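3.2 Letters, waiting rooms and the small courtesies of accreditation

It is easy to forget how much of a new envoy's first season goes to waiting. In the material we gathered for this paper, the gap between an ambassador's arrival and the formal presentation of credentials was seldom empty time, and the people we spoke with remembered it fondly, or at least vividly. They paid calls on the protocol office, they learned which colleagues had been in post longest, and they drank a great deal of coffee with people whose titles they hadn't yet sorted out. One retired envoy told us that she learned more about her host country in those weeks than in the whole year that followed, and we have no reason to doubt her (she kept very good diaries, and was kind enough to let us read them).

Our main source is the Bremudham collection, which holds 1184 items of correspondence between foreign ministries and newly appointed heads of mission. Of these, 591 deal directly with the timing or the form of the credentials ceremony. The rest cover housing, schooling, shipping and the many other things a household needs when it moves across an ocean – a side of diplomacy we have come to love, though it falls mostly outside the present study. We read every letter at least twice, and where the two readings disagreed we sat down together and talked it through until we were satisfied. The second reader throughout was Do-yoon Pyo, whose patience with faded carbon copies was a gift to the whole project.

What struck us early on was the tone. We had expected stiff letters, and many of them are stiff, but a good number open with a question about the journey or a word about the weather before they get to business. Kazlauskienė has argued that these openings are a kind of padding, put in by junior staff from a stock of polite phrases. We read them a little differently. The same phrases do come around again and again, it's true, but they tend to be dropped when relations are strained, and they come back when things ease. A clerk's habit would hardly follow the political mood so closely.

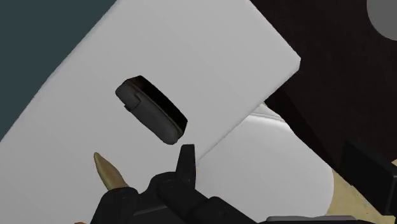

Figure 1. Recessed handle on a white panel (computer rendering).

3.3 Who is received, and in what order

The order in which ambassadors are received has been treated at length elsewhere, most helpfully in the Testis handbook, and we will not go over all of it again. For our purposes the point to hold on to is that rank within a diplomatic corps usually follows the date on which a person took up the post, so even a short delay can matter to someone who has just stepped off a plane. We found 14 letters in which a mission asked, in one polite way or another, for an earlier slot. Most were answered warmly and refused.

The refusals make lovely reading. They thank the writer at some length, they mention the head of state's full calendar, and they close by offering a lunch. In the Bokum exchange, which took place one December, the lunch was offered, accepted, moved and moved again, and by the time it was held the ceremony itself was already over. Both sides seem to have taken this in good spirit – the thank-you note runs to three pages and never mentions the delay. We return to this exchange in Section 4, where it is set beside two cases in which a postponed ceremony was taken as a slight and led to a formal note of complaint.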